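Bedding drive at Miranda hits 168 packs, more wanted before the cold
Posted Mon 17 November
By Hefin Rosser
Local / Community

The winter bedding drive at the Miranda apartments has taken in 168 sets of sheets and light blankets, organizers said this morning, and the doors stay open for drop-offs until the end of the week. Sets go to families moving out of the Surerik Street shelter and into places of their own. Most arrive with clothes and not much else.

Drop-off is in the old mail room, ground floor, side entrance. Ring twice. Hours are 2 to 5 in the afternoon, every day this week. No evening hours this year — the building wants the side door locked by dark.

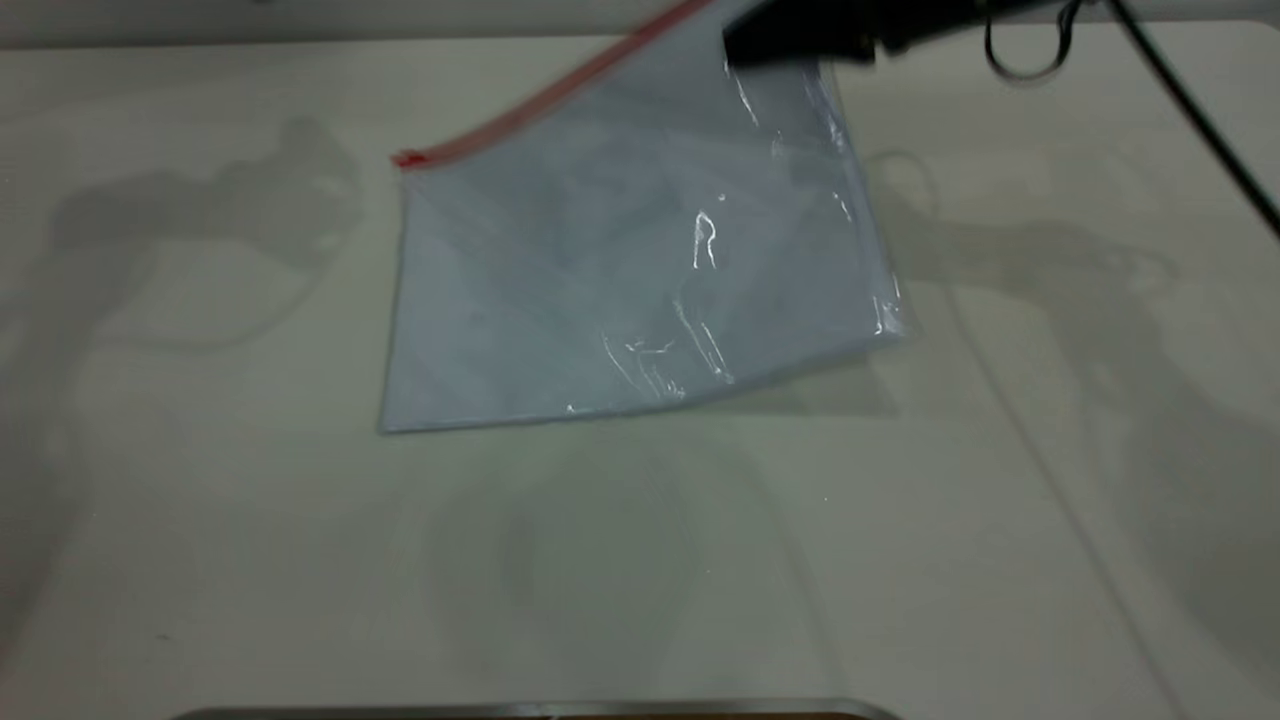
Twin sizes are what the drive is short on. Plenty of queen, plenty of king, hardly any twin, and twin is what goes on a bunk bed. Flat sheets are fine without the fitted one. Pillowcases are fine alone too. Tarcísio Magalhães, who runs the sorting this year, is asking people to wash and dry everything first and then bag it in clear plastic, one set to a bag. A zipper bag with a red strip along the opening is good, you can find the end of it fast and see what's inside without opening it. Black trash bags slow everyone down. Last year a whole afternoon went to opening them just to find out what was in there.

"If I can see it, I can shelve it," Magalhães said. "If I can't see it I have to stop, open it, unfold it, find the tag, fold it again. Do that all day and your done by Christmas."

Tags matter. If the size tag is gone, put a slip of paper in the bag with the size on it. Pencil is fine. Please don't write on the bag in marker, the families keep the bags and use them again.

The drive started in October with a box in the lobby. It was full in two days and a second box went in, then the mail room. Tultent, the laundry on the corner, offered free wash and dry for anything headed to the drive and that is still on through Friday. Tell them at the counter it's for Miranda. They will not fold it for you, so bring a little patience or a kid with long arms.

Tratura Movers is lending a van and a driver for the runs to Surerik Street. First run went last Thursday. A second leaves this Saturday morning, and anything dropped off after that waits for the next one, no date yet.

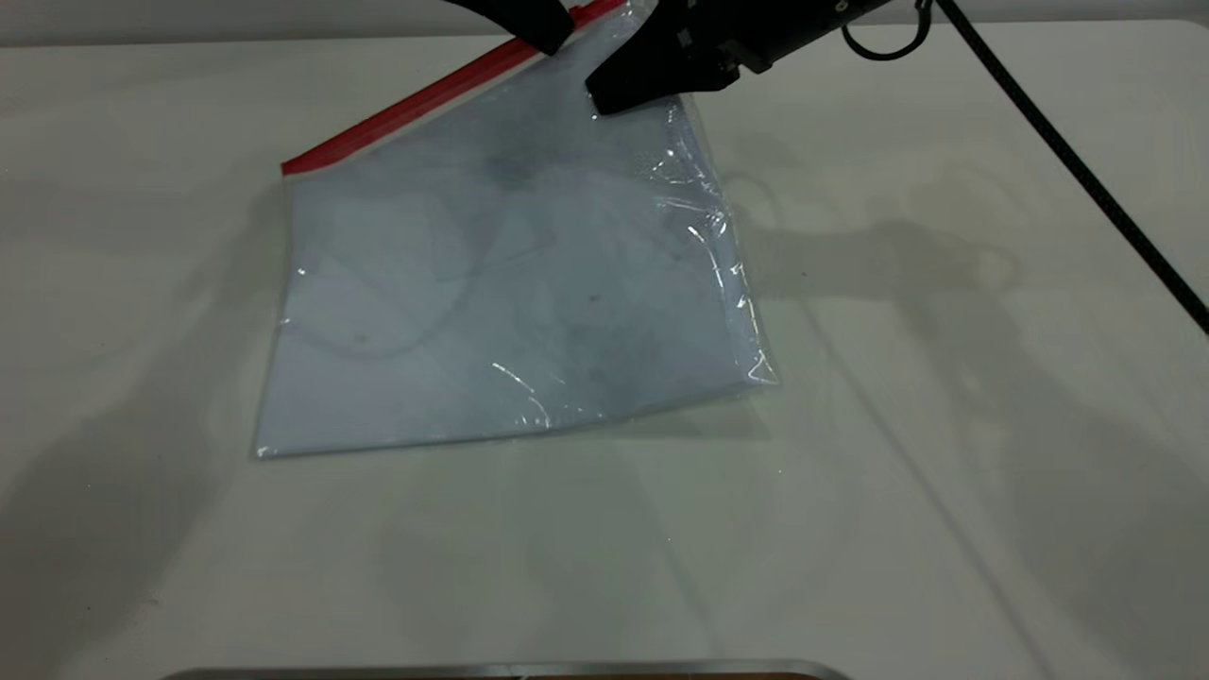
Not everything can be taken. No pillows, no mattress toppers, no electric blankets. No comforters either, which has upset a few people who carried them across town. There is no room. The mail room has shelves on two walls and a sink, and by last weekend the shelves were full and sets were going on top of the old mail slots. Anyone with a comforter to give can call the shelter office direct and ask, they sometimes have a family waiting for one.

Stains are a no. Small mends are okay. Faded is okay. Crib sheets very welcome, there were only a handfull as of yesterday and three families with babies are on the list.

One mother who got a set last winter came by on Sunday with two of her own to give back. She didn't want her name used. Said the first night in the new place they had the beds made before they had a lamp. "My son went to sleep at seven o'clock," she said. "He never does that."

Towels came up at the tenants' meeting and the answer for now is not yet. There may be a towel drive in the new year if the mail room is still free. Building management hasn't said either way, and the room is supposed to be turned into bike storage at some point. That's been the plan for a while.

Help is needed Saturday from 8 a.m. for loading. Bring gloves. It is one flight of steps down to the van and the ramp is still closed for repair. People who can't lift can help with the list inside, same time, same door.

Cash gifts can't be taken at the mail room. If you'd rather give money, buy a pack of twin sheets and drop it off sealed, the store packaging is fine as is — leave the reciept inside in case a size needs swapping.

Parking on the side street is two hours only and they do ticket. Use the lot behind Tultent, which is free while you drop off.

Questions can be left in a note at the Miranda front desk, marked for Magalhães. He picks them up at noon.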